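Derkis Residents' Association
Minutes of the meeting of May 18, 2020

3. Parking on Nolik Street
The chair presented the revised plan, which provides 55 spaces for residents and 20 for visitors. Permits will be valid until the end of January. The fee remains at $30 – unchanged from last year. The motion was carried.

4. Noise from the Ekeo loading yard
A letter has been sent to the owner. No reply has been received.

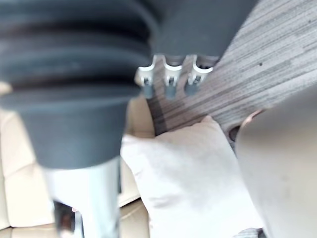 Rosine Pruvost asked that evening deliveries be raised again in writing, and that the letter be copied to all households on Pan Lane. Agreed.

5. Other business
None.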